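Equipment Planning Coordinator, Handling Automation
Prunwood site, part-time with a move to full-time possible in June

Stesta is buying its next round of handling equipment and needs someone to own the plan. You will work out what we need, get quotes, keep the budget sheet current and tell us when a number doesn't add up.

The current list covers hand-held gripper tools, spare finger pads, mounting parts and 2 robot arms for the Crichton line. There are 194 open items on it, many of them small. Single purchases up to $2000 are yours to approve. Anything above that goes to Ruaridh Menzies.
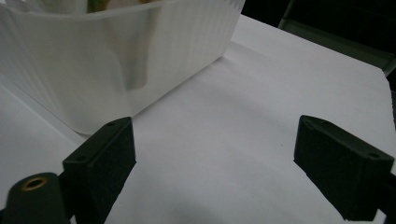
Hand-held gripper with black finger pads, beside a ribbed plastic container.

What you would do:
Write specs with the bench team and turn them into purchase requests
Compare repair, lease and replacement costs
Track lead times and spare stock
Plan deliveries for the Briltusen trials

We are looking for someone who has bought technical equipment before — lab, warehouse or factory, any of these is fine. You should be comfortable in a spreadsheet and on the phone with suppliers. Robot programming is not required.

New hires get a $400 allowance for home office equipment. Two days each week are on site.

To apply, send a resume and a short note about a purchase you planned to Ruaridh Mowat in the Prunwood office. Calls are welcome before 4 p.m.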